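Drunell work table from Indercombe: my review after a winter of daily use

Posted Mar 10, 2023

I've been meaning to write this up since before Christmas, and somebody asked in the comments under my chair post whether the table was the same brand, so here we go. It isn't! The table is the Drunell, the big size, and I bought it from Indercombe in July when they had it down to £284. I'd been working off an old pasting table with a cloth over it, so the bar was low.

Delivery was fine. It comes as a top in one very long flat box and the legs and bolts in another, and the legs turned up first, which meant they leaned against the wall looking silly for 4 days. Our place is up a narrow staircase with a turn in it, so measure yours before you order the big one (we had to take a pendant lamp down to swing the top round, and I've still not put it back up properly). Putting it together is easy enough once everything's in the room. You do it upside down on a blanket, all the holes lined up on mine, and the little key in the packet is rubbish, so use your own.

Now the surface. I was worried about this because the shop photos make it look quite orange, and I nearly went for the Warkow instead, which is paler and a good bit dearer. In our light it's a soft honey colour and I love it. In the evening with the lamps on it goes warmer again. 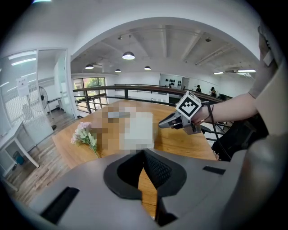
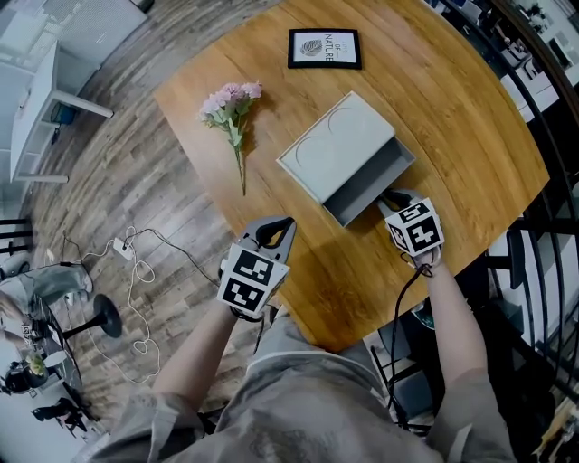

Size is what I bought it for, and I've not regretted it once. I can have one job spread out at one end and start another without clearing up first, which is a terrible habit but there you are. It's deep enough that I have to stand up to reach the far side. I keep little bits on it to cheer it up, and they don't get in the way: the pink artificial flowers are in both photos, and the small NATURE picture right at the back in the second one came from a charity shop. You can see the grain nicely too, it has proper character without being so busy that you lose a pencil on it.

What it doesn't come with is anything at all for cables. No tray, no clips, no hole in the top. In the second photo you can see how I live, with the white power strip and a heap of charging leads just lying on the floor to the left. I did buy a stick-on tray for the underside and it fell off in the night and frightened the life out of me. Indercombe sell a screw-in one, but I can't bring myself to drill into a table I like this much. Any suggestions, please put them below.

Marks and wear: it does mark. Tea rings come off if you get to them the same day with a damp cloth, and one that I left over a weekend took two goes with the Sitompul wax. I've got one dent from dropping a hole punch, near the corner, and I've stopped noticing it. Don't drag anything with a rough bottom across it. I put felt pads under all my boxes and trays in the end, a pack cost hardly anything.

Wobble: none to start with, then a bit in the autumn. I went round all the bolts again and it's been solid ever since. Leaning on it to write doesn't shift it, and neither does my sewing machine at full tilt.

I'd have liked a drawer, even a shallow one. The Warkow has one, and I do think about that drawer. But for the money I'd buy the Drunell again tomorrow, and the smaller version would make a lovely kitchen table if you've only got room for that.

Next post will be the desk lamps, if I ever get that pendant back up.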